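The Worktop
A short story

Antonina Boiko had chosen the stone before she chose the house, or that was how she told it. She'd carried a sample of it in her handbag all through June, a grey square the size of a coaster, and she would put it down on tables in cafés to see how it got on with the cups. I know this because one of the tables was mine.

I was renting the upstairs from her by then. Two rooms, a sloping ceiling and shared use of the kitchen, 469 a month and no cats. I said yes before I'd seen the kitchen (I'd seen the bath, and the bath was enormous) and so I missed the old worktop completely. It was orange, Reto said. He'd helped carry it out to the skip and still spoke of it with real sorrow.

The new one came in two pieces. Reto Leitner and Yurii Pylypenko brought them up the front steps with their faces going purple, and Antonina walked backwards ahead of them saying "mind the lamp" the whole way down the hall. I held the door. It was the only job going and I did it very well!

"There'll be a join," Yurii said, once he could speak.

"I don't want a join."

"It's a long kitchen, Antonina. You want a join or you want a shorter kitchen?"

She thought about it for longer than you'd expect.

The join

It bothered her for weeks. She'd come down in her dressing gown and run a fingernail along it, from the back towards the front, and then she'd sigh and put the kettle on. She tried a fruit bowl over it. She tried a tray, then a bigger tray, and for one odd fortnight a fern. You couldn't make a sandwich without moving something green.

I got fond of it, myself. I chopped on the left and left my post on the right, and it felt like having my own side of a bed. When she had her sister to stay the two of them rolled out dumplings on either side and argued across it - about flour, about a coat, about a man called Zakhar Lysenko who had owed their father 2,000 since before I was born. I ate seven dumplings standing up and kept out of it.

And then one evening I came in from work and the tray had gone, and the fern, and the bowl, and she was wiping the stone down with an old pillowcase in long slow strokes.

"Look at that," she said. "You can see the light in it."

So I looked. Grey, with all those little black flecks, and a pale shine lying across it, and the thin dark line running straight through with nothing on top of it at all.

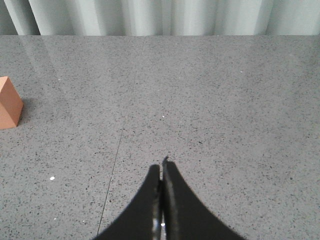 What she'd found

"Zakhar rang," she said, still wiping. "After more than 40 years. He wants to come for supper."

"Is he bringing the money?"

"He's bringing a cake."

She folded the pillowcase into quarters and put it down on my side, then thought better of it and moved it over to hers.

"He can sit there," she said, pointing to the far side of the line, "and I'll sit here, and we'll see about the cake."

I asked whether she wanted me out of the way for the evening. She said certainly not, someone would have to hold the door.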